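Budgeting for the arm, second attempt

29 Jan 2023 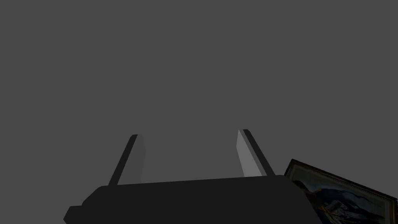
Fadi Geagea wrote under my last post that I was doing the budget backwards, and that I should price the fingers and the mounting first and the arm last. His point was that the arm is the one item with a fixed price, so it is the one people write down, and then they fill the rest in with hope. I had done exactly that. The first version of my sheet had the arm at the top and a line at the bottom saying "bits".

So I have spent most of January doing it again.

For anyone who has not read the earlier posts, I frame pictures and I want a small arm to lift framed work from the bench to the packing table and back. Most of what I send out is small enough to lift with one hand, but a long run of them is hard on my wrist and I would like to still be doing this in ten years. I have 4000 pounds for the whole thing. There is no more after that, and it has to be working by September, when the orders pick up.

Before spending any of it I am working in simulation. The software is free, it runs on the computer I already have, and I can get things wrong in it all evening. At present I have a two-finger gripper and a framed painting with a wide dark frame. The background is plain grey. I could put in a bench and walls, but it would not change any of the decisions I need to make this month.

The first thing I wanted from it was the opening of the gripper. Sellers give you a maximum opening and it sounds generous until you think about what has to fit inside it. I am gripping across the thickness of the frame, so the moulding is what matters, and then the backing board, and then the bumpers on the corners if they have gone on already. I measured the deepest mouldings I keep in stock and added a bit on each side so the fingers can come down without touching. Two of the grippers on my list dropped out straight away.

The second thing was the fingers themselves. The ones in the model are flat plates with plain tips. That is fine for trying out positions, but I would not let bare fingers near a gilded frame, so there has to be money for pads. I have put down 135 for pads and a spare set of fingers. I expect to use up the pads faster than I think, and a torn one is no use at all.

The third thing was the angle. I had assumed every frame would be lying square to the arm, as it would on a good day. In practice I put things down at all angles, so I have been turning the painting in the model and trying to approach it from different sides. Some of those approaches need the wrist to turn further than the cheapest arm on my list can manage. I could fix that with a guide rail on the bench, and a guide rail is a good deal cheaper than a better arm. I have not decided yet.

Now the list. I have had prices from two places. Harb sell the arm and the gripper separately, and they answered all my questions, although it took them a fortnight. Clellaria sell them as a set with the cable and the controller in the same box. The set costs less, but the fingers are fixed to the gripper and cannot be changed without sending it back. Given what I said about pads and spares, I am leaning towards Harb.

The mounting plate will come from Enddale, who made the legs for my cutting bench. They quoted 167 for a steel plate drilled to the pattern I sent. I could make one out of thick ply for very little, and I did think about it. A heavy frame at full reach is a lot of pull on four bolts though, and I would rather pay.

I have also set aside 500 that is not to be touched. Last time I bought a machine (the Bukham mitre saw, which some of you will remember) I forgot about extraction, a longer lead and having the socket moved. None of it was expensive taken singly. It came to enough that I was eating into the timber money by the end of the month.

Things still missing from the sheet:

Insurance. I have emailed to ask whether an arm in the workshop changes anything. No reply yet.

A stop button I can reach from both sides of the bench. The arm comes with one. I want two.

My own time. Fadi thinks I should put this in as a cost even though I am not paying myself for it. I can see why, as every evening on this is an evening not cutting mounts. I have started writing the hours down on the back of the order book and will add them at the end of each month.

Delivery. Harb quote it only when you order, and I have asked them to quote it now.

What I am not buying is a camera. I looked at them for longer than I should have. If the frames are always put down against the same rail then the arm does not need to look for them, and if that fails I can add a camera next year out of next year's money. I have left a blank row for it.

The next job is to swap the painting in the model for a larger one and see how far out the arm can hold it. The weights in the simulation are only what I type in, so I have to go round the workshop with the kitchen scales first. Some of the big ones will not fit on the scales – I may have to stand on the bathroom ones holding the frame and take myself off the total.

If anyone has bought a second-hand gripper, please leave a comment and say what you paid and what was wrong with it.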